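Hosting a chocolate tasting at home, how much to buy and in what order?

Posted by Lakshmi Devadiga, 01/03/2021

Hi everyone! I've been reading this board for ages and finally have something to ask. My sister turns 49 soon and she has announced that she doesn't want a dinner, she wants a chocolate tasting (she went to one in Draronbridge with her office and hasn't stopped talking about it). There will be 11 of us around my dining table, and the plan is for everyone to score each chocolate without knowing which one it is, and then the winner of a guessing game takes home a basket.

I have a few worries. How many kinds do I need before people's mouths get tired? Do I start dark and go lighter, or the other way? And how do I hide the wrappers when half the bars have the name stamped right into them? My mother-in-law says to put out crackers in between, but my sister says the place she went to only gave them water. I also can't decide on a color for the table - I'd like something plain and chocolatey so the little score cards show up, and I have a cream cloth and a dark green one already.

Any help at all would be lovely, and thank you in advance!

Usha Pisharody

Oh, what a nice idea for a birthday! I did one of these last August for my book group and we had such a good time that two of the ladies have asked for it again. I'd stop at six kinds. We had nine, and by the seventh people were just chatting and writing down any old number, which was fun but didn't help my scoring one bit.

For order, I went from the milk chocolate up to the very dark, with the 81 percent bar at the end. If you start with the bitter one, the milk just tastes like sugar afterward. Put anything with mint or chili dead last, or leave it out.

As for the names stamped on top, chop everything into rough pieces in the kitchen before anyone arrives and serve them in numbered cupcake liners. Keep your list of what's what somewhere safe, not on the fridge like I did!

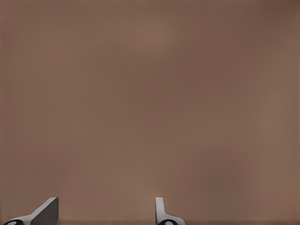 A soft cocoa brown

I'd go with something in that family and put your cream cloth down the middle as a runner, if it folds narrow enough. White score cards look very pretty on brown, and so do pale yellow ones if you happen to have them. Save the green one for the gift table.

And your mother-in-law is right about the crackers, as long as they're the unsalted kind. Room temperature water too, since ice water makes it hard to taste anything. Tell your sister happy birthday from all of us!

Gerardo Leone

6 kinds max. Take them out of the fridge well before. Buy 3 extra bars, people eat them while you're setting up.

Eusebio Soler

I agree with Usha on nearly everything, but we always go dark to milk at our house and it's been fine, so I wouldn't lose sleep over it. For the basket, a bag of good cocoa and a couple of mugs goes over well with grown-ups. Pencils for the score cards, too - pens always seem to run out halfway through at my parties.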